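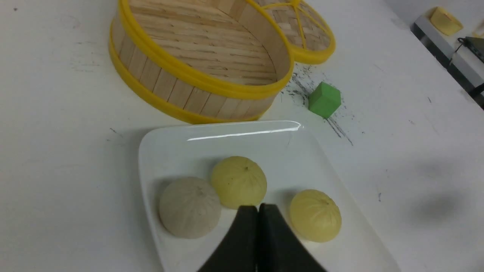
Reading time: 11 minutes (2,237 words in the full chapter)

Chapter 6
Can a Machine Do the Chores?

Three buns on a plate, an open steamer, and a lid lying next to it. If you gave this table to a ten-year-old child and said "please put the buns in the steamer and close it," the work would be finished before you found your own apron. If you give the same table to a robot arm with two fingers, you have a research problem. In this chapter we try to understand why.

In Chapter 5 we looked at machines in factories, and we saw that many of them are very good. The packing line at Resotar closes 80 boxes in one minute. But on that line every box has the same size, and every box arrives at the same place, turned the same way. The engineers removed the surprises before they switched on the machine. In a kitchen we can't remove them. The plate stands where somebody left it. The lid leans against the basket, or it is on the floor.

6.1 What is difficult in a small job

Look again at the buns. They have fine pleats, and they are wider than they are tall on many plates you will meet. A real bun is also soft. A hand that holds it must press enough to lift it and not so much that it leaves a mark. Two of the buns have almost the same color and one has a different color, so a program which was taught only with yellow buns may not find the third one at all.

Then there is the problem of seeing. A camera near the fingers gives a close view of the work, and this is useful. However, the fingers themselves cover a part of this view. In the picture they hide the lower part of the middle bun. A person has the same difficulty when threading a needle, but a person moves the head a little and continues.

The basket brings a third problem. It has a rim, and the buns must pass over this rim before they go down. If the arm moves in a straight line from the plate, it may hit the side. And the lid is flat and round, so it can't be picked up in the same way as a bun. One small job has become two different jobs, with two different kinds of grip.

6.2 How well does it work today?

The answer depends on how we ask. In the Drastedon kitchen study, which we will use through the whole chapter, an arm tried to move soft food from a plate to a container 455 times. It failed in 161 of these trials. The most common failure was a weak grip at the start. The second was a good grip followed by a bad release, where the food stuck to one finger.

Is this a good result? For a laboratory, it was an encouraging one. For the owner of a small restaurant, it is not yet a machine to buy. The Kocabaş bakery, our second case, tested a similar arm in March and returned it after the trial period. The staff there said they liked it for carrying empty trays, and they would have kept it for this task if the price had been lower.

Please notice that speed is a separate question from success. A machine that is slow but never drops anything may be very welcome at night, when the kitchen is closed. We return to this point in Section 6.4, with the Tonia dishwashing cell.

Before you read further

Choose one chore that you did today. Write down every movement of your hands, also the ones that seem too small to mention. Mark the movements where you used touch and did not look. Keep the list, because you will need it for the exercise at the end of Section 6.3.

Words to know in this chapter: grip, release, trial, success rate, wrist camera, soft object.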